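Handmont Kitchen Manipulation Set: collection rules and data card

Version 4, 3 May 2019
Maintained by Melahat Öztürkmen and Wendell Oyelaran

Scope

This card covers the simulated kitchen episodes in Handmont and the rules operators and reviewers follow when adding to them. Real-arm recordings from the Drendholm bench have their own card and are not mixed in here.

Contents

Each episode holds wrist camera video, joint states, gripper opening and a one-line task instruction in English. Tasks are short pick, place and upright jobs with small household items on a benchtop. Lighting, surface finish and item pose are randomised at reset.

Rules for operators

Open the gripper fully before the approach. Don't push an item along the bench to get a better angle unless the instruction asks for it.

Items that spawn on their side stay that way until the arm moves them. Do not reset to get an upright start.
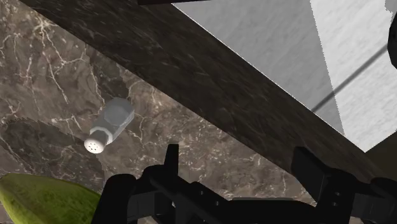
Keep both fingers clear of walls, shelves and cabinet edges. The simulator forgives light contact — the Drendholm arm does not — so any fixture contact is flagged even when the task succeeds. Three flagged episodes in one session means stopping and checking the controller mapping with Sinan Kılıçarslan.

An episode ends at 60 seconds. Failed grasps are kept and labelled as failures. Trimming a failed attempt off the front of a good one is not allowed.

Review

Every episode is watched by someone other than the operator. The reviewer checks the instruction against the final state, marks contacts and fills in the outcome field. Disagreements go to Estíbaliz Vidal, whose call is final for that release.

Known problems

Thin dark edges sometimes flicker at fixture boundaries. Stone textures were changed in October, so older episodes don't match the current colour range. Filter on the texture_rev field if this matters for your work.

Use

Research and teaching use only. Don't cite success rates from this set as evidence that a policy is safe on hardware. Corrections go to Taner Akyol with the episode number and a short note.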